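Nearly perfect, on whose counter?

May 24, 2020

I keep getting sent the Juresico result, the one where a two-armed policy learns to clear up dishes from 137 demonstrations. I'm not sold. The bowl is the part I'd watch — it's glossy, and two arms have to agree about it.

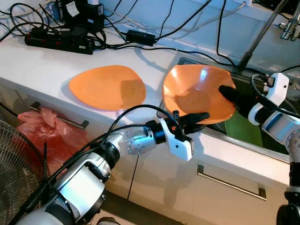 Posted by Bielecka

The write-up reports 22 trials, all at the same sink. Same orange bowl too, as far as I can tell. Move the plate five inches and then show me the number. Holding a spoon in a bowl is a fussier job, I'll grant them that, but it gets one line in the results table.

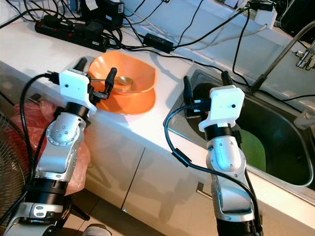
What I'd want before believing it

A second kitchen, and 12 dishes it hasn't met. Failures listed, too.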